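Bench tips: scope probes

Check your probe compensation every time you swap channels! Hook the tip to the scope's cal terminal and turn the little trimmer until the square wave has flat tops. Mine had drifted so far that every edge looked like a shark fin.

Ditch the long ground lead for fast signals, too. A short spring clip cleans up ringing like magic — I love this one.

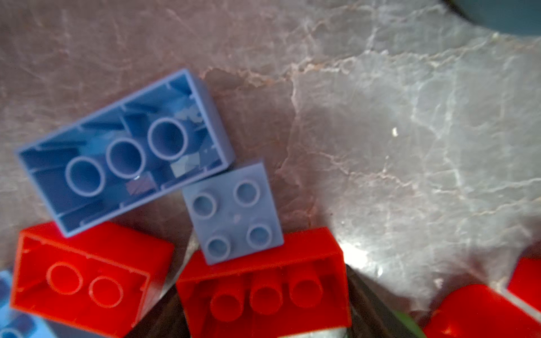 Wrap colored tape at both ends of each probe, and coil the cables loosely so they last.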